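Open day at the Simdale furnished flats
Mon 27 March

The doors opened at ten and there was already a queue down to the car park, mostly couples and a few people with clipboards from letting firms. Simdale is the old Stodunness grain office, now turned into furnished flats that are let by the month, and this was the first time the public had been let in. Entry was free but you had to give your name at the desk. We were put in groups and sent up the stairs with a guide. Ours was Celeste Ledesma, who handles the bookings.

I went because my sister and her husband are moving back in July and need somewhere to stay while their house is finished. They have two children and a good deal of luggage, so I was looking at storage and floor space more than anything.

The first flat was a one-bedroom on the ground floor. It faces the delivery yard, and a van was unloading all the time we were there. You could hear it with the windows shut. The wardrobe was deep enough for coats but had a single rail and no shelves. The shower ran hot straight away — I asked to try it. Two people in our group wanted to know about the parking and were told it is one space per flat, with no exceptions.

Next came the kitchens. All the flats have the same units, supplied by Banuvlow, and Maximiliano Lucero from the firm was there to answer questions. He opened every drawer for us. The corner cupboard has a pull-out shelf that I would like at home. The worktops are short, though, and once the kettle and toaster are on there is little room left for chopping. A man behind me asked twice whether the oven door comes off for cleaning. It does.

Rents start at 700 a month for the one-bedroom flats, and there is a deposit of 500 whatever size you take. Heating is extra. The price list for the larger flats was not ready and we were told it would be sent on. Mine has not come yet.

Flat 4 was the one I had come for. It is the largest on the second floor and the furniture in it is not from a catalogue. Most of it was bought in house sales by Sebastián Saavedra, who furnishes the bigger flats himself, and he would rather buy a heavy old piece than a new light one.
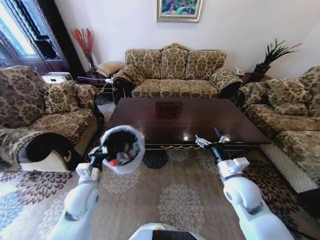

Seating is where this flat does better than the others. A family of four could sit together in the evening, which was not true of the one-bedroom. The three-seat sofa is covered in a beige and brown damask, with rolled arms and some carving at the top of the back, and a footstool stands over in the corner near the vase of red branches. I was less sure about the coffee table. It is a big dark one with a very glossy top, and with two small children I would be wiping it all day. The rug has round floral patterns in cream, brown and blue-grey, so crumbs should not show much.

Tea was served afterwards in the entrance hall, with cheese scones from the Mangundap bakery. Fermín Gaete gave a short talk on the roof repairs, which was hard to hear from the back.

The next open day is planned for July. Bookings go through the desk at Stodunness, and pushchairs have to be left downstairs.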